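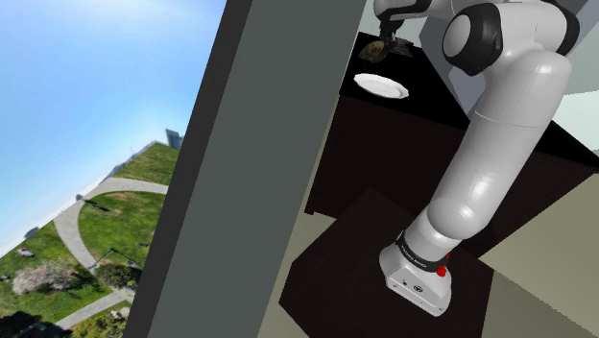
Redoing kitchen counters in black - will I regret it?
Posted in Kitchens & Baths, 2019-07-13

Bit-na Geum
Hi all, first time posting, long time lurker. We bought a little house in Stornbridge in February and the kitchen is the last room on the list. The counters are a beige laminate with a burn ring next to the stove and a seam that has puffed up by the sink. They have to go. I've got my heart set on black. My husband thinks I'm nuts and says we'll be wiping it down all day long.

Some details in case they matter. The kitchen faces north and gets pretty weak light until the afternoon. Cabinets are painted cream and they're staying. Floor is a medium brown tile, also staying (not my favorite, but we ran out of money for floors!). We cook every night and we have two kids who make toast like they're feeding a logging camp. Our water is hard enough that the kettle needs descaling every couple of weeks.

I got two quotes from a shop over in Ornport. One is for a honed black granite and comes to $1382 installed for the short run by the stove. The other is a black laminate with a matte finish, $446 for the same stretch. The sink side would be extra either way, and they want to measure again before they give me a number on that.

So, people who live with black counters: how bad are the crumbs and water spots really? Does matte hide more than shiny? And would you do the cheap one first and see? I have until the end of the month to use the quote. Thanks!

Iestyn Bowen
Hi Bit-na! We've had black counters for six years, first polished granite in the old house and now a honed one here, so I've got opinions on both.

Polished was a pain. I loved it for a week. Then I noticed that every time the sun came in low you could see each swipe of the cloth, plus fingerprints, plus a ghost of wherever a glass had been sitting. With hard water it's worse, you get those chalky rings and they don't just wipe off. I kept a spray bottle of half white vinegar and half water for them until the granite guy told me to cut it out, vinegar can work on the sealer. Now I use a drop of dish soap in warm water and then dry it with a microfiber towel. The drying is the part that matters. If you air dry, you get spots, end of story.

Honed is a lot kinder. Crumbs still show (white bread especially, so your toast crew is going to keep you busy) but the smears mostly don't. What you do get on honed is oil marks. Somebody sets down a greasy spatula and there's a dark patch that hangs around until you scrub it with a little baking soda paste. Ask the shop what sealer they put on and how often to redo it. Ours gets done once a year and it takes me one evening, most of which is waiting.

On the light - I'd worry about that more than the crumbs. Our old kitchen was dim too and the black counter swallowed what light there was. We put LED strips under the wall cabinets, a kit by Rokov that cost us $358 with the dimmer and the longer cord, and it changed the whole room. One tip, get strips with a frosted cover. Bare ones reflect as a row of little dots, mostly on polished stone but you'll catch it on matte too at the wrong angle.

Cream cabinets will look great with it. Get a sample as big as they'll lend you, lay it next to the stove and leave it there for a few days. Butter some toast on it. Spill some tea and go to bed. You'll know pretty fast if it bugs you.

If it were me I'd go honed by the stove, where you set down hot pans, and ask them to price the sink side in laminate. Nobody says both sides have to match if there's a stove or a window in between.

CheonKitchenFan
black shows everything, go gray. we had black and my wife made me rip it out

Bit-na Geum
Thank you both! Iestyn, I hadn't thought about the lights at all. I borrowed a sample of the honed and it's been sitting by the kettle since yesterday. The kids have already gotten jam on it and it came right off. One water ring so far, which dried kind of pale, but it went away with the soapy water. I'm leaning granite for the stove side. Do you remember if your strips plug in or if you had to get them wired?

Iestyn Bowen
Plug in! We ran the cord down behind the fridge.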